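Guidance on housekeeping rules for hand-held gripper stations – draft 8 for comment

Posted in September by Celeste Amaral

We use cookies to remember your settings and to count visits. By continuing to read you accept our cookie notice.

celeste_amaral
Members are invited to comment on the revised housekeeping section of the shared station rules. The section applies to any table at which a person demonstrates tasks with hand-held grippers, whether one or two are in use. It does not apply to fixed arms, which remain under the older Vundham text.

The principal changes are as follows. Clause 4 requires the finger pads to be inspected before each session and the result entered in the station log. Clause 5 requires that any object used in a task be listed on the task sheet, including consumables such as tissue or paper.
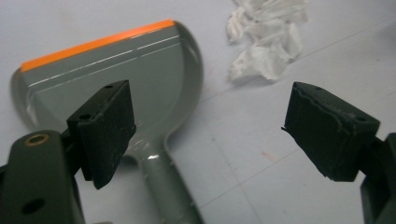 Clause 6 is new and concerns pad replacement. The draft proposes that pads be changed after 400 recorded demonstrations, whatever their appearance. The working group considered a limit based on wear alone, but could not agree a form of words that two inspectors would read in the same way.

Comments should quote the clause number. Remarks on the layout of the document may be sent to me directly.

hm_lornex
Thank you for circulating the draft. Lornex supports Clauses 4 and 5 without amendment. We cannot support Clause 6 as it stands. Our own log for last year covers 1,283 demonstrations on a single station, and the pads were changed once, at 640. A fixed limit of 400 would have increased our costs with no benefit that we can identify.

We would ask that the clause read "after 400 recorded demonstrations, or later where the inspection under Clause 4 is satisfactory".

p.whitlow
I must disagree with the previous contributor. The amendment would return us to inspection by opinion. A pad that has lost part of its edge may still hold a broad handle quite well, and so pass, and then slip on something thin. The operator adjusts the grip without noticing, and the recordings before and after are no longer alike.

May I also raise Clause 9, on cables. "Cables shall be kept clear of the work" is too loose to be of use. 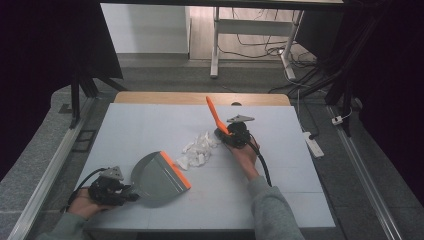

With two grippers there are two cables, and the operator's arms cross a good deal of the table during a sweeping or wiping task. I would suggest that the clause state the side from which each cable leaves the table, and that it be fixed for the whole of a session. Floor cables should have a clause of their own – they are a tripping matter and belong with general safety.

cillen_ops
Cillen agrees on separating floor cables from table cables. On fixing the side, we would prefer "should" to "shall". Left-handed operators at our site use a different arrangement, and it has caused no difficulty.

On Clause 5, is it intended that paper scraps be counted? Our staff read it that way and found it burdensome.

celeste_amaral
No count is intended. The sheet should give the material and whether it is renewed between attempts. I will amend the wording to say so.

The point on left-handed operators is accepted, and Clause 9 will use "should" for the side and "shall" for keeping to it within a session. Floor cables will move to the safety section.

hm_lornex
We note that Clause 6 has not been addressed.

celeste_amaral
It has not. Nugroho has offered pad records from its own stations, and the working group will consider these together with the Lornex log before settling a figure. In the meantime the clause will appear in square brackets.

p.whitlow
I am content with that, provided the records show the task as well as the number. A few hundred sweeping attempts and the same number of attempts with soft cloth are not the same wear.

hm_lornex
Agreed. Our log gives the task for each entry and I will send it this afternoon.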